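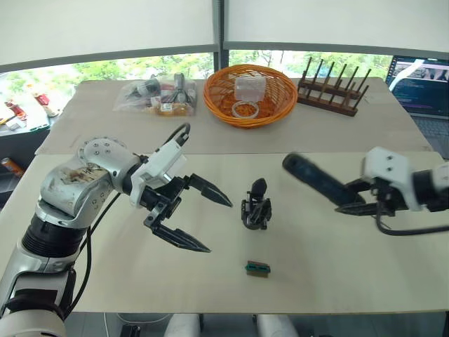
Equipment Review: Calberg Height-Adjustable Worktable

Reviewed by Hannelore Hämmerli, Office of Furnishings and Shared Rooms
16 Apr 2022

Purpose of the review

The Office was asked to replace the fixed worktables in the shared rooms of the east building. Three models were considered, from Calberg, Birkar and Aydoğan. The Birkar table was withdrawn by its dealer before delivery. The Aydoğan table was returned after one week, when its crank handle was found to block the walkway on the window side. The present review covers the Calberg table, which has been in daily use since December.

Delivery and assembly

The table arrived in two cartons. The legs and crossbar are packed together and are heavy; two people should carry them. The printed instructions are clear up to the point where the crossbar is joined to the second leg. At that step the drawing shows the bolts entering from the outside, while the holes will accept them only from the inside. Staff lost most of a morning to this error. Calberg has since sent a corrected sheet, and departments that receive a table from existing stock should ask for it.

No special tools are needed. The hex key in the carton is short, and a longer one makes the work under the top much easier.

Height range and movement

The maker's lowest setting was confirmed with a tape measure. The highest setting came to 101 centimeters, slightly below what the catalog led the Office to expect. This is high enough for most people to work standing, but two of the taller staff members reported that they had to bend. The Birkar catalog lists a higher setting, though the Office was unable to test it.

The table moves smoothly and stops without a jolt. It is louder going up than coming down. In a closed room the sound is minor; in the reading room it caused complaints, and the table there is now adjusted only before opening hours.

Stability

At sitting height the table is very steady. At full height it sways from side to side when a person leans on one corner or writes with force. The sway is small -- a full cup of coffee did not spill -- but users who draw or cut by hand will notice it. Tightening the crossbar bolts again after the first month brought some improvement.

Surface and care

The top was cleaned each evening with a damp cloth and, once a week, with Clarness surface soap. Ink and pencil came off easily. A ring left by a paint can did not come off and remains faintly visible in low light. The front edge is rounded and comfortable for the forearms. The rear edge is square and has already chipped in one place where the table was pushed against a radiator.

Price and service

The purchase price was 1266 dollars with delivery. Calberg charges a further 39 dollars for the set of locking casters, and the Office recommends buying them at the outset. Fitting them later means turning the whole table over.

One foot was missing a leveling pad. The replacement came promptly and without charge.

Recommendation

The Calberg table is approved for offices, meeting rooms and general workrooms. It is not approved for the reading room or for the print studio, where noise and sway respectively are a concern. Departments wishing to order should send the room number and the length of the free wall to the Office before contacting the dealer.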